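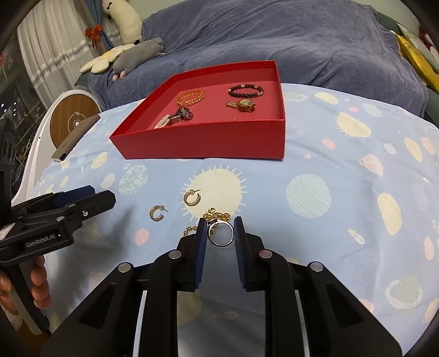

*Silver ring and gold chain on the bedspread.*

## Storel Jevska light therapy lamp: review after a winter of use

I bought the Jevska because my mood drops every year once the clocks change, and my doctor thought morning light was worth trying alongside my usual treatment. It cost 449, which is a lot for a lamp. The Gunard I had before was a third of the size and I never stuck with it.

Setup took a few minutes. The stand clicks in at the back and there are two buttons, one for power and one for the timer. The timer runs up to 20 minutes, then you have to press it again. I use it at 7 in the morning with breakfast, off to one side, while I read.

**Good**

- Even light, no flicker that I noticed
- Steady on a narrow table
- Silent

**Not so good**

- The cord is short
- Full brightness gave me a headache the first week, so I started on low
- No carrying bag at this price

By January I was getting up more easily and skipping fewer plans. I also changed my bedtime that month, so I can't put it all down to the lamp. If you have bipolar disorder or an eye condition, check with your doctor before buying any of these.

Wasilewska makes a plainer model for 300 that a lot of people in my support group use. I would look at that one first unless you want the larger panel. I'm keeping mine. Four out of five.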